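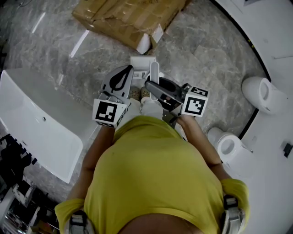
How do you teach a robot a task without writing code for every movement? You do the task yourself, by hand, with grippers like the ones the robot will use, and it learns from the recordings.

I've been doing this with the Dollalstead project since February and I'm still giddy about it. A few things I've picked up, in no useful order!

1/ Hand-held grippers beat the remote control for me. With the remote I was always half a beat behind the arm. Holding the jaws myself, I can feel when something starts to slip — and I fix it before I've even thought about it.

2/ The patterned cubes on the grippers are markers. Cameras can pick them out easily, so the software can work out where each hand is and which way it's turned. Keep your sleeves off them. (Learnt that one the slow way.)

3/ We're at 2988 recordings. I did 122 of those and my forearms know it. Jomar Mercado has done 318 and still hums through every one.

4/ Slow is fine, dithering isn't. If you hover over a thing for ages, the robot learns to hover too. Concetta Leone watched one of my early goes and asked if I was trying to hypnotise the box.

5/ Two hands are so much harder than one! One holds, the other does the fiddly bit, and you have to stop them swapping jobs halfway.

6/ Shop floors are brilliant for this. Shiny tiles, glare, curved walls, stuff everywhere — a tidy lab bench never gives you that.

7/ Someone asked if fumbles get binned. Some do. We keep the ones where you drop it and pick it up again, and those are my favourites to record.

More tomorrow morning, I want to try it left-handed.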